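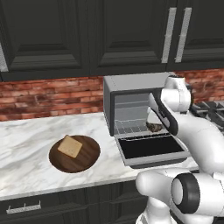 Toaster oven task, door down, fingers at the rack

December, 4:40 pm

OK, kitchen tasks again. The goal for the month is 3,000 kept demos on the Climura side before we hand anything to the Clinano run, and we're getting there faster than I expected, mostly due to the new replay script (which I complained about for weeks and now love). Keeping notes here so I don't have to reconstruct it all in January.

The oven one is slow to drive. With the door folded down you have to bring the wrist in over the glass, and if you come in at all low the elbow wants to go where the counter is. I've been doing it in two moves: wrist up high first, then tip the fingers into the opening and creep. It feels silly when you watch it back because there's this long pause before the grasp, and I do wonder whether the policy will learn the pause. Last time it absolutely did! It would get to the rack and just sit there thinking. So today I tried to keep moving, even if the approach came out uglier. Ugly and continuous, please, everybody. We can smooth a path later but we can't take hesitation out without cutting frames, and cutting frames messes up the timing on the gripper channel.

Also: don't restart an episode because you missed the first grasp. Let it miss, back off, try again. Those are gold. I went through the Irham batch over lunch and there were hardly any recoveries in it, it's all perfect first tries, and I'm pretty sure that's why the Irham policy falls apart the moment the cookie shifts a bit.

Settings for this block, same as before unless I say so:
seed sweep on for food position, off for furniture
control rate unchanged
gripper force at the lower value (the higher one launches the crackers)
lighting fixed, I'll randomize at render time

The render time thing matters for disk. We store states and actions only and re-render whatever views we need afterward. Please don't turn image saving back on "just to check", it filled up Mac Giolla overnight and I had to spend my morning deleting things.

Moved over to the side table after that. 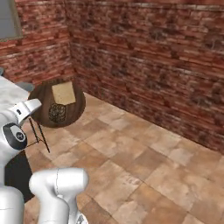 Reading time: 4 minutes

The side table is where I keep getting fooled by depth. From the view I usually drive in, the fingertip looks like it's level with the round thing and you think you're there, and then you close and you've got air. Switching to the overhead view before closing fixes it, but switching views mid-episode makes me jerk the stick (you can see it in the action plots as a little spike). I've decided to open both views side by side from now on and put up with the lower resolution.

The square and the round piece are both flat enough that a straight-down grasp is a bad idea on either one. What works best for me is to come in at a slant, touch the tabletop lightly with one finger and slide. The slide is contact-rich and the sim is a bit bouncy there, so some episodes have chatter. I'm keeping the ones where the chatter settles and throwing out the ones where the object gets flicked off. I threw out 21 today for that reason or for dropped control packets, didn't bother to split them up, sorry. If someone wants the split the log has it.

A thing I want to write down before I forget: success labels. The auto checker calls it a success as soon as the item is above a height threshold, so an episode where I lift and then lose it counts as a win. I found 7 of those just by scrubbing. I've relabeled them by hand but the checker really should wait until the item has been held for a second or so and the gripper is still closed on it. I'll write that tomorrow if the morning is quiet. Until then please scrub the last part of anything marked success.

Language tags: I've been sloppy. Half of mine say "cookie" and half say "patty" for the same asset. Let's settle on one. I vote cookie. The tan one is "cracker" everywhere, please, including in the old oven files where I wrote "square" (why did I do that).

Then a toast block to finish, which I'd been putting off.

Toast is the one with the tightest clearance of the lot. The slice is standing up in its slot with the wire rack right behind it, so the fingers need to come down either side of the crust without leaning back. Side to side you have a fair amount of slop, front to back you have almost none. I drove a handful of practice runs without recording, then recorded until my hand cramped. The mesh on the bread is lumpy too, so contact points jump around between seeds. I like that, it's free variety, but it does mean a demo that replays fine on one seed can slip on the next. Replay check goes on for every toast episode, no exceptions.
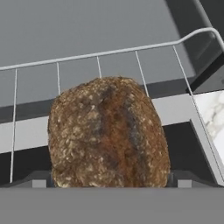 Yaneth Benavides read this over and thinks 3,000 is the wrong number to chase, since by her count more than half of what we have is oven and cracker, and she'd rather see the toast block doubled and the oven block frozen until the checker is fixed. She also wants each episode tagged with who drove it, because she can tell mine from hers on the action plots and figures the network can too.

Fair on both. I'll add a driver field tonight (initials only) and backfill from the session logs as far as they go. On the freezing I'm less sure, the oven recoveries are what we're shortest on, but I can do those and nothing else for a while.

To do:
checker hold time
driver field
rename patty to cookie
ask about more space on Mac Giolla
toast, again, with the other hand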